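Data > Education > Student unions > Skakeo

Print | E-mail this page | 10 shares

# Skakeo student petitions

Notices put out by student unions at Pichon College over delayed bursary payments. Bo-ram Jin typed them up in April and Dae-han Maeng checked 45 against the paper copies.

- Notices: 200
- With a named signatory: 58
- Format: CSV, one row per notice

Dates are as printed. Blank cells mean the notice gave

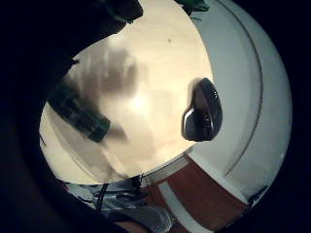
no figure for unpaid bursaries. Send corrections to Dae-han.

2 comments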